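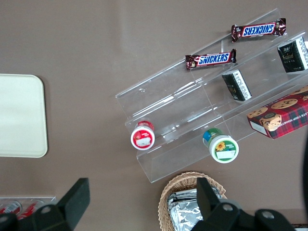

Ticket: picker drops or misses wrapped bars on clear shelving
Product: Zadine pick kit, shop counter trial
Status: closed

Opened by Cinzia Grasso, Hutthorpe shop

First off, I am loving this kit. We're a month into the trial and it still makes me grin every time it gets going! But I've got a fault I can't shift. It handles boxes and tins beautifully, then goes for a Snickers on the clear stepped stand and either closes on thin air or comes in too low and knocks the shelf. The log shows 197 failed picks out of 1,000, nearly all of them on the acrylic stand. Things in the wicker basket are fine, even the foil-wrapped ones, which I'd have bet money on being the hard part.

Tried so far: wiped the camera, re-ran the table calibration, slowed the arm down to 20 per cent. Slowing it made the misses more graceful, but they were still misses.

Reply from Koltum support

Thanks Cinzia, what a lovely clear report. Two questions. Which depth setting are you on, and did you teach the stand as one surface or step by step?

Cinzia Grasso

Depth is on "standard". The stand was taught as one surface, because I didn't know there was another way (blush). The tabletop is a taupe brown and you see it straight through the shelves, so I did wonder if it was aiming at the table.

Koltum support

You've got it. On standard depth the kit looks through clear plastic and takes the table as the floor, so a bar on the top step gets the wrong height. Please try this:

1. Settings > Surfaces > delete the stand.
2. Add it again as "stepped, clear". Touch the fingertips to each step in turn, lowest first.
3. Switch depth to "transparent".
4. Set finger clearance to suit the front lips on the shelves.
5. Restart and run the short test.

Cinzia Grasso

Oh, what a difference! Step 2 took me two goes, as I'd touched a lip instead of the shelf behind it. After that I let it run all afternoon. Upside-down bars, bars at an angle, it just gets on with them. The one thing still catching it out is the small round containers on their sides in the front trough, which roll when a finger brushes them.

Koltum support

Try "approach from above" for those, and drop the closing speed a notch. The Benedetti soft pads help as well if you have a pair in the box.

Cinzia Grasso

Pads fitted, and they hold nicely. We've now passed 3,000 picks and I'm very happy to close this. Could the "stepped, clear" option go in the quick start leaflet, please? I'd have found it on day one.

Koltum support

Passed on to the leaflet team. Closing.

Comments (3)

tillside_mo: Same fault with a glass cake stand. Step 2 sorted it, thank you!

R. Penhale: Does the transparent setting slow down ordinary picks?

Koltum support: A little, yes. You can set it per surface and leave the table on standard.

We use cookies to keep you signed in and remember your ticket filters. Accept all | Manage settings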